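Sorting the tiny toy parts off the table (the plate method)
Posted by Ona, October 22, 2018

Quick one today, dinner's in 44 minutes and the table still has to be usable. 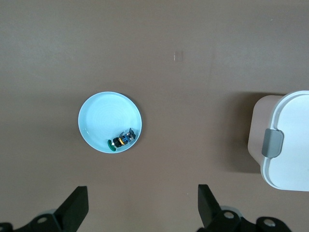 So the rule at our place: little stuff goes on a plate first, then in the bin. Never straight in the bin. I used to just sweep everything in with my arm and then spend the evening digging for one missing piece.

What you need

A plate with a raised rim. Plain color, light is best, small dark bits show up on it.
A bin or box for the finished stuff.
A small zip bag for mystery pieces.
A damp cloth.

How to do it

1. Clear the big things first. Books, cups, mail. Don't sort yet.

2. Plate in the middle of the table, bin off to one side. Right side if you're right handed.

3. Pick up every small thing and put it on the plate. One hand, keep moving. If it rolls, lay it on its side up against the rim and it mostly stays put.

4. Look at each thing. Is it a build somebody made on purpose, or just pieces stuck together? Ask the kid. Mine says everything is on purpose. Fine, you get to keep 5 built, the rest come apart.

5. Pulling apart: press flat pieces down on the table and rock them, don't use your teeth. Discs are the worst, get a fingernail under the edge and go slowly.

6. Into the bin by type. Wheels and round bits, plain bricks, odd shapes. We quit sorting by color in May, it took for ever and lasted one afternoon.

7. Mystery pieces in the zip bag. Write the date on it. If no one asks for it by next month it goes to my neighbor Retno, her boys will build with anything.

8. Before you wipe, get your eyes down level with the table and look across it. Clear pieces are nearly invisible from above. Then wipe.

Wash the plate after, obviously. Hot water and soap, toys live on the floor.

Whole thing takes me 11 minutes when the kids aren't helping. Longer if they are.

Next time: the bath toys, which are teh same problem but slimy.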